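The Ellery Folding Garden Kneeler

We've had the Ellery on our own allotment in Modthorpe since March and I can't say enough about it! It's a kneeler one way up and a seat the other, and swapping between the two takes a couple of seconds (even with muddy gloves on and a trowel in your teeth).

The pad is thick, closed-cell foam, so it doesn't soak up water from wet grass, and it wipes clean with a damp cloth. The side handles are what I love most. They're tall enough to push down on properly when you get up, and my knees have been much happier for it after a long morning with the leeks.

Noeline Lockyer, who looks after our workshop, has already put a new pad on hers and says the job needed one screwdriver and a cup of tea. Spare pads and feet are always in stock.

Details
Width when open: 42 cm
Folded depth: 80 mm
Frame: powder-coated steel
Colours: moss, slate, brick red
Guarantee: 3 years on the frame
Order code: Ellery 161

It folds flat and hangs on a single hook, which is a real help if your shed is as full as ours. The Erix tool pouch clips over either handle and holds hand forks, twine and seed packets, with a little side pocket for labels.

Questions about size or spares? Ask for Darcy Pirihi at the shop any morning before 11.
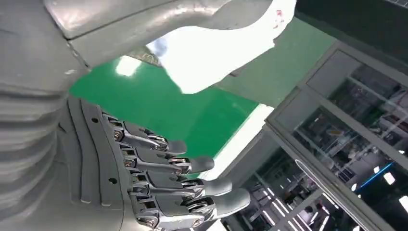
Grey hand and ribbed forearm, with small silver bolts at the knuckles.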